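Notebooks > Bench > Finishes > Oil cure, plank tops

Search entries Go

February, 9:40 a.m.

Continuing the oil cure trial. Purpose is unchanged: find out why the Narken hardwax stays tacky at the seams when the plank faces have cured. Working guess from last time was too much oil sitting in the joint line. I now think shop temperature is the larger part of it, but both are being tracked.

Test pieces are offcuts from the Wirkel job, same stock, same glue, sanded to the same grit. Set A got one heavy coat. Set B got two thin coats with a wipe-down 20 minutes after each. Set C is bare and stays bare as a control for color.

Conditions at start: heater on low, humidity 50 percent on the wall gauge. The wall gauge reads high compared with the handheld. I am logging the wall gauge anyway because earlier entries used it.

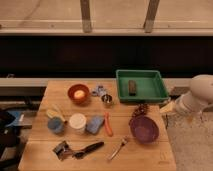 Set A, first check. Faces dry to a fingertip. Seam still drags a paper towel. Pressed a strip of masking tape along the joint and pulled it; oil came up in a line the width of the glue joint and nothing on either side. Set B, same check, tape came up clean on all pieces except the one nearest the door.

The door piece is a nuisance. Cold air comes in low on that side and I should have rotated the rack. Moved it to the middle and marked the back with a D so it doesn't get averaged in with the others.

Also weighed the rags this time, before and after. Set A rags took up nearly 3 times what Set B rags did. Rags are in the water can. Do not empty the can until they have been laid flat outside.

2:15 p.m. Water spot test on Set B. A drop left to stand, then blotted. Slight dulling on the end grain, none on the face. End grain needs its own schedule; treating it like the face is a mistake I have made in at least two earlier entries. 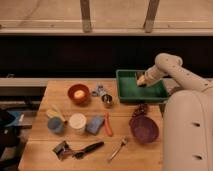 Sanding notes, while they are fresh. The Diltance discs load up fast on anything not fully cured and leave small gray smears that look like glue squeeze-out. They wipe off with mineral spirits. Glue squeeze-out does not. Worth checking before reaching for the scraper, as I cut a shallow hollow into one sample chasing a smear.

Color: Set A is visibly darker than Set B against the control. The difference shows most under the window and hardly at all under the shop lights. Any customer sample should be looked at in both.

Proposed change to the shop sheet: thin coats only on glued-up tops, seam wiped with a folded cloth along its length and then across. Wait 4 days before the second coat if the heater is off overnight. Current sheet gives no waiting time at all. 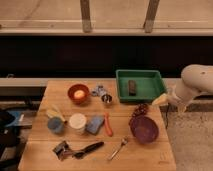
Jessie Gunn read this over and disagrees on the heater. Her view is that the overnight drop matters less than stale oil, and that the can used for Set A had been open long enough to skin over. She would rerun both sets from a fresh can before touching the sheet.

Fair. The lid on that can was not seated. Rerun goes on the list, fresh can, rack rotated twice a day, handheld gauge logged next to the wall gauge. Sheet stays as it is until then.

Still open: whether the Fu hardener is compatible with this oil. Label doesn't say. Try it on the D piece, it's no good for anything else.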